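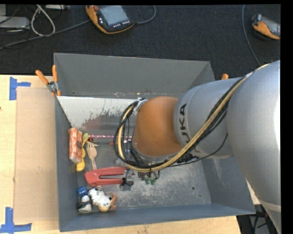
4 min read

I want to write today about the metal bin, which is a subject I have been promising in this blog since May. Some of you asked me by email if I gave up on it. I did not give up. I was slow, and then I had a cold, and then I had the kitchen.

The bin is gray and large and the walls are sloping, so it is wider at the top than at the floor. It came from the closing sale of Fleretti, the hardware store in Trarkovance where I used to buy lamp bulbs. On the last afternoon they were selling also the shelves, the ladders and the boxes in which they kept the goods, and the bin was standing near the door with a paper label. I paid too much. I carried it to the tram stop with my arms around it and a lady asked me if it was for a fish. I still think about this question.

When I looked for the right English word, I found tub, trough, bin, crate, tray and container. I read the explanation of each one. A trough is for animals and a tray is flat. I decided for bin, but a reader from Canada wrote that for her a bin is where you throw the garbage, so please do not imagine garbage.

The condition

I will be fair about it. The rear wall is still good, plain and matte, with light scratches along the lower edge. Under it there is a sloping panel which was painted with a whitish paint, and there the paint has come off in pieces. The edges of the paint are ragged, like a coast on a map, and the metal that shows through is dull gray and in some places a bit reddish. The floor of the bin is scratched everywhere. On the right side it has a small dark hole, round, and I can't tell you if somebody made it on purpose. I have asked two people who understand metal and received two opinions.

My first plan was to repaint. I went to Seok, the paint shop behind the post office, and asked what I would need. They told me I have to take away everything that is not holding, then sand, then clean, then put primer, then wait, then put the paint, then wait again. I bought the sandpaper and a small can of primer. The primer is still closed. Every weekend I find it on the shelf and I move it a little to the left to reach the tea.

My second plan, which is the plan now, is to brush off the loose flakes and leave the rest. I did this outside, with a stiff brush and a dust mask, and put the flakes in a bag. With old paint you don't know what is in it. If you have a bin like this and small children, ask in a paint shop for a test kit before you touch it. I would not put food in it either, also not apples. I say apples because I wanted to do it, in the fall, and I had already a picture in my mind how nice they would be against the gray.

What it is good for

For a long time I sorted things on the bare table. I would turn over a drawer, and the small things rolled to the edge and fell down, and then I was on my knees with a flashlight. You know how it is with round things. In a bin with high walls they can't go anywhere. They roll to the bottom and stay there. It makes a terrible noise, I admit this, and you should not do it after nine in the evening if you have neighbors under you.

The table is wood, light in color, and I was afraid for the surface. A metal bin of this size can make an ugly line if you push it, so lift it or ask somebody to take the other side. I learned this on my previous table. You can put felt under the corners, the same felt that goes under chairs.

I always start on the left. I don't know if this is from reading and writing from left to right, or from my mother, who peeled potatoes in this direction. Things that I have not looked at yet stay together on the left, and I want the right side of the floor free to work. When a thing is decided, it leaves the bin. It goes to its jar or to the bag for the recycling yard. It is not allowed to go back to the heap. This rule is important to me and I break it about once in every session.

The worst drawer was the one with the screws. There were more than 1,000 screws in it, according to my brother-in-law, who bought most of them and never used them. I did them over several evenings, and the long ones I gave away. The plugs for the wall I kept, all of them, which was a mistake. I have concrete walls and they are for a different wall.

Some practical notes, for those who asked:

Take the bin bigger than you think. In a small one you can't put both hands in at the same time, and then sorting becomes very slow.

Light should come from above. With a lamp at the side, a tall wall makes a shadow exactly over the heap.

Metal walls scratch painted things and glass things. I put an old towel on the floor of the bin when I sort the Christmas box.

Empty it completely before you stop for the day. I am writing this as advice, but I don't follow it. A half-sorted bin on the table means we eat dinner in the other room.

The price

Several readers asked where to get one. Fleretti is gone, I am sorry. In our area there is a flea market in the yard of Gosia, the old dairy, and I have seen metal bins there, mostly smaller and with a handle. Look at the inside first. The outside is always polished a little for the sale, and the inside tells you how it was used. Press on the floor with your thumb. If the metal gives a sound like a cookie box, it is thin and will bend under weight. Look also at the seams from below, if the seller lets you turn it.

Rust I would accept when it is only on the surface. If it comes off in layers, I would leave it there and buy the soup, which at Gosia is very good, with barley.

I still have to answer the question about plastic boxes, which came from the same reader in Canada. I own 4 of them, with lids, and I use them for keeping things and not for sorting things. They are too light. When I search in them with one hand, the box walks away from me over the table. A metal bin stays where you put it.

Next time I will write about the hallway closet, if I find the key for it. It was in the screw drawer before I sorted it.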